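October, outreach notebook

Went over the sign-ups for the girls' engineering club at Naidu with Meenakshi Kaimal. 20 names so far, up from 9 last term. Most are first years. Only two of last year's older students came back, and both said it clashes with exam prep, so we are trying a lunch slot at 12:30.

Giltov confirmed 2,000 for the year. It has to cover bus fares for the Gostero visit as well as parts, so no new kits before spring. Meenakshi wants 5 mentors and we have three. I'll write to Brollex again and ask for recent hires, as the students asked more questions of the younger engineers last time.

Survey form still too long. Cut the page on parents' jobs, keep the one on subject choices.

To do: room booking, consent forms, reply to Giltov about the logo.
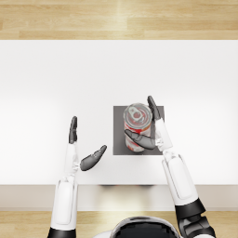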